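Fonell Leather Care Kit: six months in

I put off buying a leather care kit for longer than I'd like to admit. My mother used saddle soap on everything, including a sofa that should never have met saddle soap, and I grew up believing that leather either survives you or it doesn't. Then we bought the Laltumard armchair, which cost $2,320 before delivery, and I suddenly became a person who reads the little booklet that comes tucked under the cushion.

The booklet says to clean twice a year and condition after every cleaning. It doesn't say with what. The store wanted to sell me their own bottle, and the young man was so nice about it that I nearly gave in, but the bottle was tiny and the price was not. So I went home and started reading, and two evenings later I ordered the Fonell kit. At the time it had 541 customer reviews, and I'm a little embarrassed to say I got through most of them. (The one-star ones are the best reading. A man had used it on suede.)

What you get is a bottle of cleaner, a tub of conditioner, a horsehair brush, a sponge with a rounded back, and 2 cloths. Everything comes in a drawstring bag that is nicer than it needs to be and that my daughter has already claimed for her watercolors. The instructions are on a folded card in type so small that I took a picture of it with my phone and blew it up. Please, Fonell, a bigger card!

Let me start with the cleaner, because I liked it best. It foams up a little when you work it with the sponge, and it has a light smell, something like a new notebook. You put it on the sponge and never straight on the leather. I did the back of the chair first, where a mistake would face the wall, and waited overnight, and in the morning it looked the same as the rest, only less dusty. After that I got braver. The arms were the surprise. I would have told you those arms were clean. The cloth came away the color of weak tea, and I went and washed my hands and thought about my life for a minute.
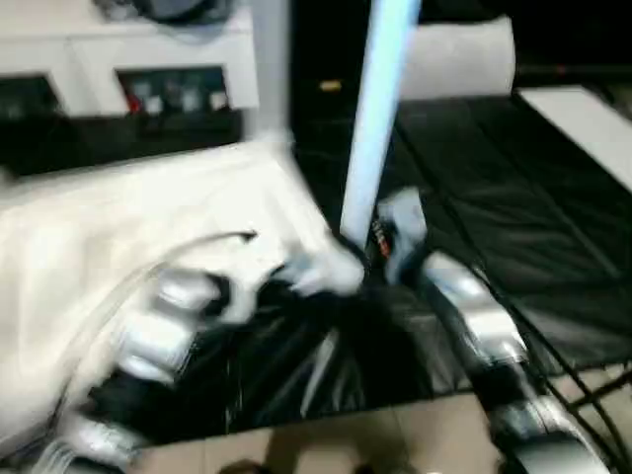 White cabinet with its row of small controls, and the black column beside it.

The brush is for seams, and it's a good brush, soft enough that I didn't worry. It does shed for the first couple of uses. I combed it out with an old fork over the sink and it settled down. If your chair has tufting or a lot of stitching, you'll be glad of it, and if your leather is all big flat panels you may never take it out of the bag.

Now the conditioner, where I have more mixed feelings. It's a thick cream, a bit like cold butter, and the card tells you to use "a pea-sized amount per section" without ever telling you what a section is. Is the seat a section? Is the whole chair? I used too much the first time. I know I did, because the seat felt tacky for two days and my husband, who was told to stay off it and did not, stood up with a noise I won't describe. The second time I warmed a very small dab between my fingers, rubbed it into the cloth first, and went in circles, and that was the trick. It went on thin, I left it an hour, buffed with the other cloth, and the leather had that soft look again without being greasy.

Some of you will want to know about color. Ours is a very dark brown, and the conditioner deepened it while it was damp, then let it come back almost all the way by dinnertime. On a tan pair of boots it was a different story. They went a full shade darker and stayed there. I happen to like them darker, but I wouldn't have liked finding that out on a tan sofa. Test first. The card says so, in the tiny type, and I'm saying so in regular type.

I also tried it on:

My old work bag, which was dry enough at the corners to be called cracked. It helped the feel a great deal and did nothing for the cracks. Cream can't put back what's gone.

A belt. Fine. It's a belt.

The steering wheel in the car. I would not do this again. It was slippery for a day, and I should have known better.

A faux leather ottoman, with the cleaner only. It worked well, and the card says the cleaner is safe for vinyl and the like. Skip the conditioner on anything that isn't real leather, as it just sits on top and picks up lint.

Before Fonell I had a tub of Msimang balm that a neighbor passed along, so I can compare the two a little. Msimang is a wax, harder to spread, and it leaves more of a shine. For boots in bad weather I'd still reach for it. For furniture I found it too much, and it has a strong piney smell that hung in the living room through most of December (we had a tree as well, so perhaps I'm blaming the wrong party). The Flumow wipes are the other thing people mention. I keep a pack in the kitchen drawer for spills, and they're handy, but they dry out if you don't press the lid down hard, and I never press the lid down hard.

How long does the kit last? I've done the armchair twice all over and the arms a few extra times, plus the bag and the boots and so on, and I'd guess there's half the cleaner left and a good deal more than half the conditioner. The cleaner pump will run out first. You can buy it separately, which I was pleased to see, though the shipping on one small bottle is silly and you'd do well to wait until you need something else.

As for time, set aside an afternoon the first go-round. It isn't hard work, but there's a lot of waiting, and you can't sit in your chair while you wait, so have somewhere else to drink your coffee. I do mine after lunch with the radio on and the windows cracked. The second cleaning went much quicker, probably because I wasn't stopping every few minutes to squint at my phone.

One more complaint and then I'll stop. The lid on the conditioner tub is a press-on lid, and mine has started to bow up on one side. I keep a rubber band around it now. For what they charge, it ought to screw. 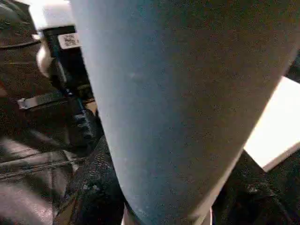

Abelardo Paredes wrote in after I posted my first impressions back in the spring, to say that he'd skipped the sponge entirely and put the cleaner on with a damp cotton sock over his hand, which got into the creases of his recliner better than the sponge did and used less foam. He also thought I was conditioning too often, and that once a year was plenty for a chair kept out of the sun.

I tried the sock. He's right about the sock! On the once a year I'm less sure. Our chair gets the afternoon light from the side window for a good part of the year, and the arm on that side does feel drier than the other one by the time I get back to it. If yours lives in a dim corner, I can believe you'd get away with it, and your tub would last practically forever.

So, would I buy it again? The cleaner, yes, tomorrow. The whole kit, yes if you're starting from nothing like I was, and no if you already own a decent brush and a few old T-shirts, in which case get the two bottles on their own and save yourself the difference. Four stars out of five from me. I'm holding back the last one for the lid and the card.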